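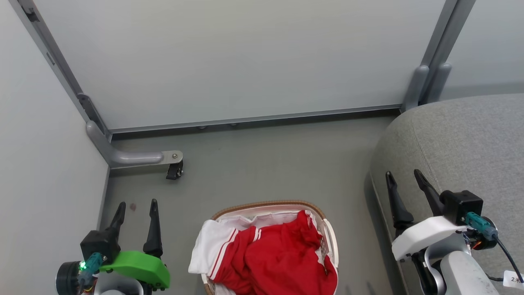 4.2 How far can press reports be trusted on motive?

Earlier work on vehicle arson leans heavily on newspaper accounts, and most of it takes the motive given in the story at face value. We doubt that this is safe. Of the 134 car fires in our Kurkham and Cludholm files, 50 were described in the local press as revenge, usually after a quarrel over money or a bad service. In only 21 of those did the police file contain a statement from the suspect that supported the claim. The rest relied on a neighbor, the owner of the car, or an officer speaking on the day of the arrest.

None of this shows that the newspapers were wrong. A suspect who says nothing may still have been angry. But a motive that fits a familiar story is easy to print and hard to withdraw, and we found few cases in which a paper returned to the matter after trial. Sæther's reading of the Solberg court records points the same way: charges were often reduced, and the word "revenge" dropped out of the paperwork long before the verdict. Her sample was small, and we would not lean on it alone.

A second problem is selection. Odd cases get written up — a customer who rides to the fire in a cab, a suspect who leaves his own phone at the gas station — while a burned van on an industrial lot may get one line or nothing. Any count built from clippings will therefore make arson look more personal than it is. The Orkmont study tried to correct for this by weighting stories by length. We see no good reason to think that length measures oddness, and the authors offer none.

For these reasons we code motive as "reported" or "supported" and keep the two apart in every table that follows. Readers who prefer the larger figure can add them together, though we would ask what they think the sum measures.

Figure 3. Basket filled with clothing, a red garment with white stripes on top.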